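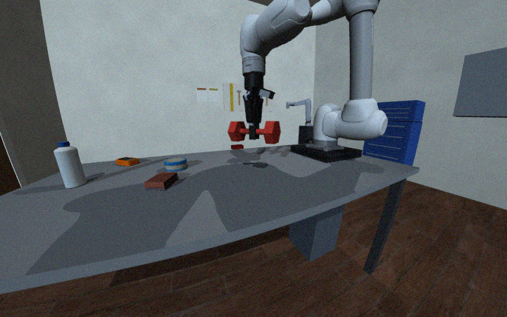 Je cherche quelqu'un pour tenir la salle de sport avec moi (mi-temps, Drernville)

Bonjour à toutes et tous ! Je me lance, je n'ai jamais rédigé d'offre d'emploi de ma vie, alors soyez indulgents. Je gère depuis quatre ans une petite salle de remise en forme à Drernville, la salle Gellia, au-dessus de l'ancienne graineterie. On a 157 abonnés, un plateau de musculation, une pièce pour les cours collectifs et un escalier que tout le monde déteste (considérez-le comme un échauffement). Jusqu'ici je faisais l'accueil, les cours, les factures et le ménage du soir, et je n'y arrive plus. Donc je recrute !

Le poste, c'est 22 heures par semaine en CDI, surtout l'après-midi et le début de soirée. On ouvre à 15 h, on ferme à 21 h, et les horaires précis se décident ensemble chaque mois. Si vous avez des enfants à récupérer à l'école, dites-le-moi tout de suite, on trouvera. J'ai les mêmes contraintes une semaine sur deux.

Ce que vous ferez chez nous : accueillir les gens, d'abord. Un vrai bonjour, un prénom retenu, un coup d'œil à celui qui débute et qui n'ose pas demander comment se règle le banc. Ensuite, deux ou trois cours collectifs par semaine, à choisir selon vos goûts : renforcement, mobilité, gym douce. Le cours de gym douce est plein depuis la rentrée, avec une liste d'attente, et j'aimerais beaucoup en ouvrir un deuxième. La doyenne du groupe a 67 ans de plus que le plus jeune de nos abonnés et elle ne rate pas une séance, je vous laisse imaginer le niveau d'exigence.

Il y a aussi le reste, et je préfère vous le dire maintenant : ranger les haltères qui ne sont jamais remis au bon endroit, passer un chiffon sur les machines, relancer un prélèvement refusé, répondre au téléphone pendant qu'on vous demande où sont les vestiaires. Pour le gros nettoyage, on travaille avec Clenix, qui passe tôt le matin, vous n'aurez donc pas les sols à faire. Les planning et les réservations se gèrent sur un logiciel assez simple. Je vous montrerai, ça prend une heure, et si l'informatique vous donne des boutons on ira à votre rythme.

Côté diplôme, il me faut quelqu'un qui ait une carte professionnelle d'éducateur sportif en cours de validité, là-dessus je n'ai pas de marge. BPJEPS, licence STAPS, CQP, tout m'intéresse tant que vos prérogatives couvrent l'encadrement en salle. Les premiers secours à jour, c'est mieux. S'ils ne le sont plus, je finance le recyclage. L'expérience, par contre, je m'en fiche un peu : j'ai vu des débutants formidables et des gens avec quinze ans de métier qui ne levaient pas le nez de leur téléphone.

Le salaire : 1 333 euros brut par mois pour ces heures-là, plus la mutuelle, plus l'accès libre à la salle (et un abonnement offert à la personne de votre choix). Je sais que ce n'est pas le Pérou. Si le deuxième cours de gym douce se remplit comme je l'espère, on rediscutera du nombre d'heures au printemps, et je le mettrai par écrit dans le contrat pour que ce ne soit pas une promesse en l'air.

Un mot sur l'ambiance. On n'a pas de miroirs partout, pas de musique à fond, pas de coach qui hurle. Beaucoup de nos abonnés viennent après un accident, une grossesse, une longue période sans bouger, et ils reprennent avec des charges très légères. Si vous êtes du genre à lever les yeux au ciel devant quelqu'un qui s'échauffe avec un kilo dans chaque main, on ne va pas s'entendre. Si au contraire vous trouvez ça chouette de voir cette personne passer à deux kilos un mois plus tard — alors écrivez-moi, vraiment !

Pour venir : le bus s'arrête devant la mairie, à cinq minutes à pied. Il y a un local à vélos fermé. Se garer dans la rue, c'est la loterie. Et à midi, si vous arrivez tôt, allez déjeuner chez Trịnh, juste en face, leur soupe m'a sauvé plus d'un hiver.

Pour candidater, pas besoin de lettre de motivation de deux pages. Envoyez-moi votre CV, une copie de votre carte professionnelle et quelques lignes où vous me racontez un cours que vous avez donné (ou suivi) et qui vous a plu. Vous pouvez aussi déposer le tout à l'accueil pendant les heures d'ouverture, je suis presque toujours là. Je réponds à tout le monde, même quand c'est non.

Ensuite, on se voit une demi-heure autour d'un café, puis je vous propose d'animer une séance d'essai, payée évidemment, avec un petit groupe d'habitués. Ils sont bienveillants mais ils posent beaucoup de questions. Prise de poste souhaitée en décembre, un peu plus tard si vous avez un préavis à faire.

À très vite j'espère, et merci de faire tourner l'annonce autour de vous !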